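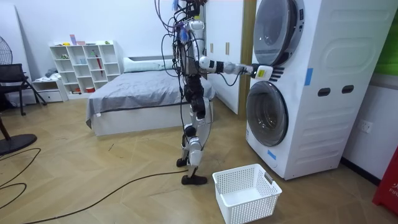 Jae-in Sung would rather we hired someone who has run one hand for months than someone who has read up on all of them. We agree, mostly, and the post below has been written with that in mind.

Hand Trials Operator, Ganda project
Fixed term, starting in January

We are comparing two robotic hands, the Radetti and the Evska, on ordinary household jobs. The current block is the washer-dryer: reaching for a door, getting the fingers to the rim, pulling, closing. Each hand gets 168 attempts per door under the Han controller, then the same again under our own.
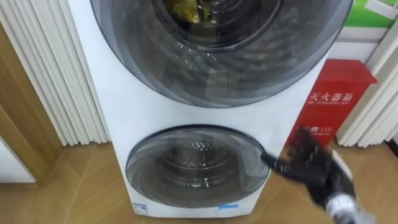
Reaching for the lower door, head-camera view.

You will:
- run trials from a written protocol and log every attempt, including the dull ones
- swap hands and redo the calibration
- check head camera footage against the fixed camera and mark where they disagree
- report faults the same day — a sticking finger matters more to us than a missed target

You will need practical experience with at least one multi-fingered hand, and enough Python to fix a logging script. A degree is not required.

Shifts start at 11 and there is no night work. The first block is almost 300 hours, paid monthly.

Send a CV and a short note on a test that went wrong, quoting reference 561. Applications go to Jae-in Sung.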